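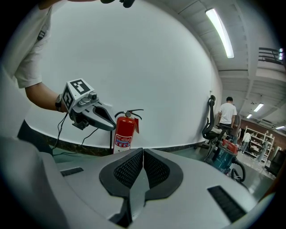
The second part of the study looks at what sales reps do in the moments after they state a price in person. Four suppliers took part, Werkon, Tronley, Gilani and Hallon, and between them they logged 2186 customer meetings in which a price was given out loud. Each of the 108 reps noted how long the customer took to reply, and who spoke first. We did not ask them to use a phone or a stopwatch, because customers tend to notice either one. A plain wristwatch was enough, worn on the wrist where it can be read at a glance with the arm held out, as in Figure 4. The times are therefore rough, and we grouped them into short, medium and long pauses instead of treating them as exact seconds.

Figure 4. Wristwatch with a metallic band, worn with short sleeves.

Reps at Werkon and Hallon sold mainly to returning customers, while those at Tronley and Gilani spent more of their time on first meetings. This matters for the reading of the results. A returning customer often knows the old price and compares the new one with it right away, so a pause may mean less than it does with a new customer. We report the two groups separately for this reason and do not give a single figure for all firms.

In both groups, reps who spoke first after a medium or long pause were more likely to mention a discount, a longer payment term or a smaller order. In most of these meetings the customer had not yet raised any objection. Reps who waited were usually asked something about delivery or service, and price came back later in the talk, if at all. 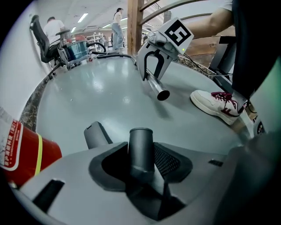

Does waiting in silence lead to more sales? The data do not show that it does. Reps who waited gave away less on price, but the share of meetings that ended in an order was close to the same in both groups. Waiting seems to protect the margin on orders that would have come in anyway.

Experience made less of a difference than we expected. Newer reps did speak first more often at Gilani, where they had been given a written discount range before each meeting. At the other firms the gap was small. Several reps wrote in their comments that knowing the lowest allowed price made them reach for it too soon - a point that sales managers at two of the firms had also made before the study began.

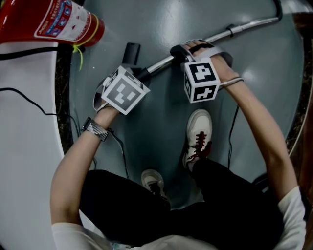

The same comments suggest that the discount range could be held back until a customer asks for one. Hallon already works this way for larger orders, where the rep has to call the office before changing a price. Its reps spoke first less often on those orders than on small ones. The number of large orders was low, however, and the December meetings were left out because year-end offers were running.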